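Home | Manuals | Hunum hand gripper | Section 2: Before you order

2. Planning and budgeting

Read this section before the purchase order goes in. Most of the calls we get could have been settled here.

2.1 Working out what to buy

1. Write down the jobs you want done. "General kitchen tasks" is a wish, so name the bowl, the shelf and the sink.

2. Measure the widest item you intend to grip. The standard fingers open to 80 mm. Thicker crockery needs the Zindmont long fingers, sold separately, as everything good is.

3. Order one gripper per person per shift. Sharing looks thrifty on a spreadsheet and lasts until the first tea break.

4. Allow £368 for each set of spare fingers and pads. Put it in the first year's budget, while people are still being nice to you.

NOTE: Pads wear faster on glazed crockery than on cardboard. Plan to change them after 200 hours of use.

CAUTION: Do not buy cheaper pads and trim them to fit. The warranty team at Sterinholm can tell, and they enjoy it.

2.2 Planning the space

5. Set aside a work area with room for an elbow. Catalogue drawings leave the elbow out.

6. Try the gripper at an angle inside your largest vessel before you settle on a finger length.

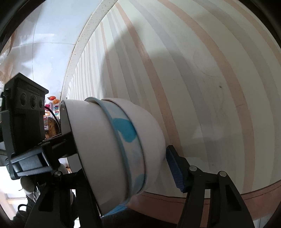 Fig. 7. Spotted bowl held against the inner wall of a large striped vessel, blue pad on the base.

7. Send the completed order form to Purificación Paredes at Engelbrecht, who handles quotes. Delivery takes nearly seven weeks, longer if ordered in January.

Engelbrecht Customer Desk | Contact us | © Engelbrecht | Back to top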